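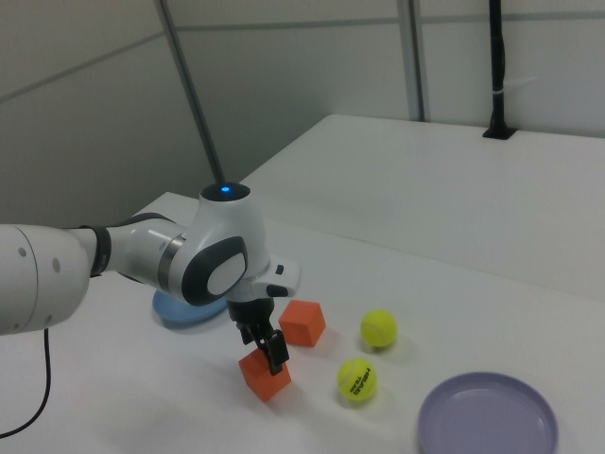
Sqalli 实验室 机器人操作与评测组

4 桌面分拣套件的试用评测

4.1 评测对象

本节评测的是 Flomovau 公司面向教学和小型实验室提供的桌面分拣套件。供货内容包括示教软件、抓取程序库、一套夹爪接口脚本和为期一年的远程支持,机械臂本体由用户自备。我们把套件装在组内已有的白色机械臂上,末端为黑色平行夹爪。软件版本在整个评测期间没有更新。安装由 Karim Morsy 按随附手册独立完成,中途联系过一次厂家支持,问题是夹爪脚本与控制器固件之间的通信超时,当天得到答复,修改一个参数后恢复正常。

手册的中文部分只覆盖安装和急停,示教软件的说明仍为英文,个别菜单名称与软件界面对不上。对有经验的用户影响不大,初次使用的学生则需要有人带。

4.2 任务与物品

任务是把散放在白色桌面上的物品按类别放入盘中。物品选用橙色泡沫方块和网球两类。方块有平面和棱边,夹爪与物体的相对角度对结果影响较大;网球表面起绒,形状规则,但容易滚动。放置目标为两只浅色塑料盘,一只淡紫色,一只浅蓝色。如图1所示,夹爪正在一个略微倾斜的方块上方合拢,另一方块和两个网球位于其右侧,淡紫色盘在桌面右下角,浅蓝色盘有一部分被机械臂挡住。

图1 分拣任务的工作区。两指夹爪向下,手指靠近橙色泡沫方块。

每轮开始前,由操作人员重新摆放物品,位置和朝向不作规定,只要求都在机械臂可达范围内,且相邻物品之间留有手指能够进入的间隙。紧贴摆放和叠放的情形不在本次评测之内。

4.3 评测步骤

我们共进行200轮分拣,其中前30轮用于熟悉软件和调整夹持力,不计入统计。每轮由一名操作人员启动程序,另一名记录。以下三种情况记为失败:夹爪合拢后物品未离开桌面;物品在移动途中掉落;物品放下后不在盘内。程序自行重试后成功的,仍记为成功,但在备注栏注明。操作人员不在运行中途用手纠正物品位置。

记录表由 Sanaa Cherkaoui 设计,Fadwa El Sherbiny 负责核对。两名记录人员对“放下后不在盘内”的理解起初不一致,争议在于压在盘沿上的方块。统一规定为:物品底部有任何部分接触桌面即为失败。此前的记录按这一规定重新判定。

4.4 结果

计入统计的170轮中,有16轮出现失败,每轮至多一次。其中11次发生在方块上,5次发生在网球上。方块的失败多数出现在物体相对夹爪偏转较大时,一侧手指先接触棱边,把方块推开,另一侧手指合拢时只夹住一角。套件的程序库提供了“预对齐”选项,默认关闭。打开以后这类失败减少,但每次抓取前增加一段腕部旋转,单轮时间变长。我们认为对泡沫一类软质物体应默认打开,并已向厂家反馈。

网球的5次失败中,3次是放入盘中后滚出。盘沿较低,释放高度稍大就会出现这种情况。把释放高度调低后,余下各轮没有再出现滚出。另外2次为夹取位置偏上,手指从球面滑脱。

夹持力方面,厂家的推荐值对网球合适,对泡沫方块偏大。软件允许按类别分别设置,但设置保存在工程文件里,换一个工程就要重新输入,使用中多次因此漏改。

4.5 与同类服务的比较

作为参照,Said Chraibi 曾在同一工作区试用 Primach 的分拣软件。该软件的夹持力设置随物品类别保存,不依赖工程文件,使用上更方便;但它的程序库不开放源代码,脚本出错时只能看到错误编号。Flomovau 的脚本全部可读,Etenesh Demissie 修改释放高度时直接改动了脚本中的一行。Goltel 也提供类似套件,因其只支持自有夹爪,未纳入比较。

价格上,Flomovau 套件的首年费用为2,000欧元,第二年起只收支持费。如果只用于课程演示,不续支持也可以继续使用软件,但不能下载新的程序库。

4.6 局限

本次评测只用了一台机械臂、一种夹爪和两类物品,光照和桌面颜色也没有变化,结果不能直接推到透明、反光或较重的物体上。操作人员均有使用机械臂的经验,初学者的失败率可能更高。密集摆放条件下的抓取在第5节讨论。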